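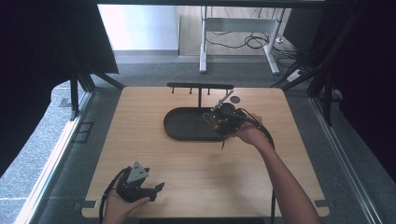

Moving to one bathroom

Tuesday, February 12, 2019

We have been in the flat for four months now and I said I would write up what happened with the move, mostly for the two readers who asked in the comments after the October post.

The short version is that we went from a house with two bathrooms, a utility room and a loft to a flat with one bathroom and a cupboard. The cupboard has the boiler in it. We knew this when we signed. I had measured everything and drawn it on squared paper, and I still got a good part of it wrong.

The first mistake was the bed. The bedroom wall is 125 inches long according to the agent's plan and 116 inches according to my tape measure. I only used my tape measure after we had moved in. The missing nine inches are the chimney breast, which the plan leaves out altogether. The bed fits, but one of the side tables doesn't, so the person on the window side keeps their glass of water on the sill. That is me.

The second was the wardrobe. We sold the old one because it would not go up the stairs and bought a Varex, the plain one with sliding doors. It comes in four boxes. The instructions say two people and three hours. It took us a Saturday and the following evening, and the left door still catches if you open it quickly. I have adjusted the wheels twice. There is a small screw at the bottom of each door that moves it up or down, and the trick is to take the weight off the door with your foot while you turn it. The booklet doesn't mention this. If you are building one, do the doors before you push it back against the wall, as you can't get a hand round the side afterwards.

Storage in general has been less of a problem than I expected. We got rid of a lot. I kept a list for a while and stopped at 29 bags and boxes, not counting furniture. Most went to the charity shop at the end of Gellitz Road, which was very good about it and only turned away the electric blanket and a box of VHS tapes. The tapes went to the tip. I had a look through them first and there was nothing on there I wanted to see again apart from a gardening series, and we no longer have a garden or a video recorder.

I do miss the garden. The balcony faces north-east and gets sun until mid-morning in summer, or so the people downstairs tell me. At the moment it gets none. I have put out two pots of winter pansies and a bay tree that came from the old house. The bay has lost some leaves on the windy side. I've moved it in against the wall and will see how it does by spring.

Heating is the big surprise. The old house cost a fortune and was never warm. In the flat we have the radiators on for a couple of hours in the morning and the same again at night, and it holds. I had the first full bill last week and rang the company to check it was right. It was. The supplier is Trimeo, which came with the flat, and I had meant to switch straight away but haven't seen a reason to yet. Their website is slow and logs you out if you stop to look for your meter number, so have that written down before you start.

Noise was what worried me most. We had never lived with anyone above us. In practice you hear the lift and you hear chairs. The people above have a wooden floor and at breakfast there is a scrape, then nothing until evening. I put felt pads on our own chairs in the first week. The stick-on sort came off within days, and the ones with a nail in the middle have stayed put.

Bins took some learning. There is a shared store behind the building with a code on the door, and the code was changed in our second week with a notice put up inside the store, where you couldn't read it without the code. It's been sorted out since. Glass is collected separately and the glass bin is always full by Sunday, so we take ours to the supermarket.

The kitchen I will do in a separate post. The oven is a Bae and I am still working out the timer.

Things left to do: blinds for the front room, a proper light in the hall, and something about the bathroom door, which opens inwards and meets the basin. I've had one quote for rehanging it the other way and thought it was high. I'd like to hear from anyone who has done the job themselves, particularly whether the old hinge recesses need filling before you paint or whether you can get away with leaving them on the hidden side.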